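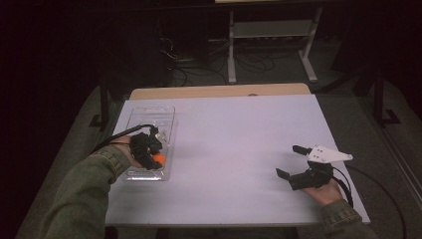
An orange ball in a clear plastic tray, with a black gripper in each hand.

Every barn has a feed room, and every feed room has a shelf of half-used supplements whose labels have faded to a pale, hopeful blue. Mine goes back to 2006. I know this because I wrote the date on the lid of a tub of electrolytes that year, in a burst of good management that has not been repeated.

I bring up the shelf because it explains how most of us think about water. We'll spend a whole evening comparing the sodium in two brands of powder, then walk past a trough with a drowned moth in it and think, well, it's wet. A horse at rest in mild weather may drink five to ten gallons a day. Work him in the heat, or put a foal on her, and the number climbs fast. Those gallons get less of our attention than the scoop of anything that smells of apple.

My own conversion came by way of a gelding named Cluvis, 855 pounds of opinion on short legs. Cluvis had never been sick a day until the winter he decided the water at our new place was beneath him. He would stroll to the trough, touch it with his top lip like a man testing soup, and leave. Then he colicked. It was a mild impaction, the vet got there quickly, and the bill was the only part of it that wasn't mild.

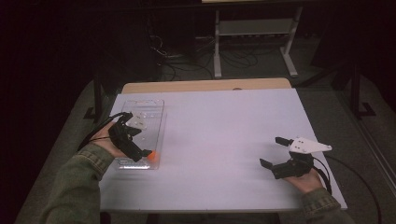 Why winter is the thirsty season

Summer dehydration gets the headlines, and it deserves them. But cold weather is sneakier. Your horse comes off pasture, and fresh grass is mostly water. He goes onto hay, and hay is mostly not. So he needs to drink more at the very moment when his bucket has turned into a hockey rink.

Snow doesn't fix this. Horses will eat it, and people will tell you with great confidence that theirs lived on it. It takes a whole lot of snow to make a gallon of water, and a horse with a belly full of dry hay can't spare the time.

Temperature matters too. Many horses drink better in winter when the water has had the chill taken off, and a tank heater is the easy way to do it. Check the cord before you plug it in, keep it where nobody can chew it, and if a horse who used to drink happily suddenly backs away, unplug the thing and have it looked at. A horse can feel a small stray current long before you do. He'll be blamed for being fussy in the meantime.

If you have no power at the barn, you're down to carrying. I did it for a whole winter at Cavbridge, two buckets at a time, 20 minutes a trip with the gate. I can report that warm water slopped into a boot is pleasant for a very short while.
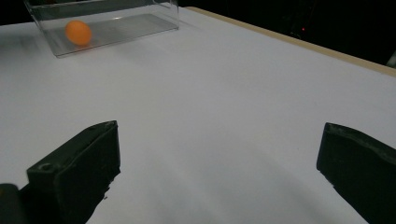 Getting the reluctant one to drink

Start with the dull stuff. Scrub the trough. Dump the buckets every day, even when they look fine. Slime has a taste, and so does last week's hay.

Next, salt. A plain block is a start, but some horses barely touch one in the cold, and loose salt in the feed is easier to keep track of. Ask your vet how much suits your horse, and don't feed it to one who can't get to water.

Then there's soaking. Wet hay and sloppy beet pulp put water into a horse who believes he is having dinner. This was what won Cluvis over. He'd also accept a bucket with a splash of apple juice in it, as long as a plain one hung beside it for him to ignore.

Travel is its own problem. My mare Colombo will drink from a ditch at home and refuse a spotless bucket at a show. I bring water from our own tap in a 20-gallon tank, and I offer it at every stop. Ziltora, the pony, drinks anything anywhere, including my coffee.

Learn what normal looks like while everything is still normal. Gums should be moist and slick. Manure should be plentiful and not dry. If a horse goes off his water and his feed, or starts pawing and looking at his sides, call the vet then and there. The call you make too early is the cheap one.

The electrolytes, by the way, are still on the shelf. I tried the lid in March and it wouldn't come off.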